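How to prepare your team for automated folding work

Updated Mar 2, 2022

This guide is for shift leaders in small laundries and linen services who will soon share the work with a robot. It does not explain how to program one. It explains what to do with the people, the tables and the working hours, so that the change goes more calmly than it did for us at the Birkau site.

Before you begin

Write down who does which task today, and for how long. Do this with the workers and not from the office. At our site the plan said "folding", but under this word we found sorting, checking for stains, refilling detergent and answering the telephone. The robot would take over only the folding. The other tasks still needed a name next to them.

Step 1. Choose one task and one kind of cloth

Start with something flat and of one size. We took tea towels and small cloths. Shirts and fitted sheets can wait until October or later. If you start with everything, people will see mostly the mistakes, and they will lose trust in the first week.

Step 2. Let the workers show the movements

The person who has folded for years knows where to hold the cloth and when to let go. Ask this person to demonstrate with the hand-held gripper. Keep the sessions short, 40 minutes at most, and count them as paid working time. The hand gets tired in another way than in normal folding, so plan a change of person after each session.

Agree also on what is recorded, who may look at it and when it is deleted. Put this on paper before the first session – later it is much harder to discuss.

Step 3. Prepare the table

Put the folded cloth and the detergent where they would be on a usual day. A table that is too tidy teaches a kind of work which your team will never do.
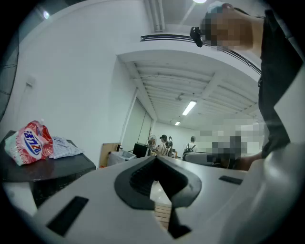
Elin Kneath wrote to us after the first version of this guide that the hours were a bigger worry than the robot. In her laundry the folding shift was made shorter before anyone had agreed what the folders would do in the free time, and two good colleagues left. She asks every shift leader to settle the new duties first and to give them in writing.

We have changed the order of the steps for this reason.

Step 4. Write the new duties

For each person, make a short sheet with these points:

– which tasks stay the same
– which tasks go to the robot, and from which date
– which tasks are new, for example checking finished piles or clearing a stopped machine
– who gives the training, and in which hours

Do not write "supports the robot" as a duty. It says nothing, and people rightly feel offended by it.

Step 5. Run both ways side by side

For 4 weeks, let the robot and the folders work in parallel. Note every stop on a sheet beside the machine. Zane Urbonaitė, who leads our early shift, put a pencil on a string there, and after this the sheet was filled in properly.

Meet once a week and read the sheet together. If the same fault comes back, go back to Step 2 and make new demonstrations of this one movement only.

If somebody does not want to demonstrate

Accept it. Demonstrating should be voluntary, and a refusal must not change the person's shifts or pay. Ask again after the parallel weeks, one time, and then leave it.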